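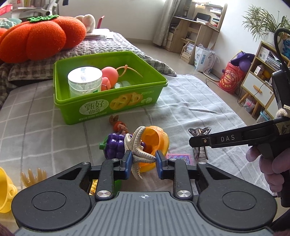 Sorting small items on a bed: notes on the one-box method

Several readers wrote in after the May item on drawer dividers to ask about the stage before the drawer, when small toys, toiletries and odds and ends are still mixed together. The usual advice is to sort on a table. In a small bedroom the bed is often the only flat surface of adequate size, and it works well enough if the cover is prepared first.

Cover preparation. Pull the bottom layer tight and leave it exposed over at least half of the mattress. Fold quilts and knitted blankets back toward the head or to one side. Thick bedding hides small parts: a hair clip or a cable tie dropped into a loose knit can take longer to find than the rest of the job takes to finish. A sheet with a printed grid is useful, as the lines give you rows to work along.

Large soft items. Plush pillows and stuffed animals go to the head of the bed before anything else is moved. They are not part of the sort. Left in the work area, they roll onto the small pieces and take up the space needed for them.

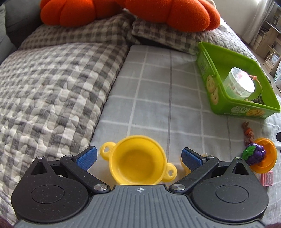 Photo: Ngọc Lại / Rimercombe household newsletter

The box. A printed plastic cookie box, such as the green one in the photo, is a good size for a first pass. The sides are high enough to hold a jar of cotton swabs and low enough to see over. Set it to one side of the work area, open side up, and leave it there. Moving the box during the sort is the most common cause of spills.

Order of loading. Rigid containers go in first and stand against a wall of the box. Squeeze toys and other soft pieces go in next and keep the containers from sliding. Cords, ties and loops go in last and can hang over the rim until there are enough of them to bundle. Close every lid before loading. A jar of 200 swabs with a loose lid is a separate job.

Toy food and toy dishes. These are awkward because half of them are containers themselves. Pots, cups and buckets should be checked, emptied and stood upright, then used to hold the smaller pieces of the same set. Plates are stored flat at the bottom or on edge along one side - either is acceptable, but mixing the two wastes space. Molded fruit does not stack and should be loaded after the dishes.

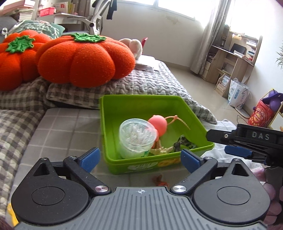

Time and volume. In our trial, 40 small pieces took some 2 passes to clear, the first by type and the second by destination. Oluf Ketilsson, who keeps the Verkico storage column, prefers a single pass with more boxes. This is faster but needs a larger bed.

Flat items. Card decks, loose cards and folded paper should be lifted off the bed before the second pass and placed on a shelf. They slip under bedding easily and bend when someone sits down.

Finish by running a flat hand over the whole cover, including the fold where the quilt was pushed back, then remake the bed.

Comments

Godelieve Van Damme: We use a Coppens tray with a lip in place of the box. Less depth, but everything stays visible.

Kiros Gidey: What do you do with spiky rubber toys? Ours pick up lint from the blanket every time.

Ita Ó Ceallaigh: @Kiros rinse in warm water and air dry before boxing. A lint roller leaves residue on the soft ones.

Kiros Gidey: Thanks, will try that.

Related items
Drawer dividers: measuring before you buy
Labeling clear jars for bathroom shelves
Drostenetti stacking bins, a year on
Washing crocheted and knitted soft toys

Last updated in May, 4:40 p.m.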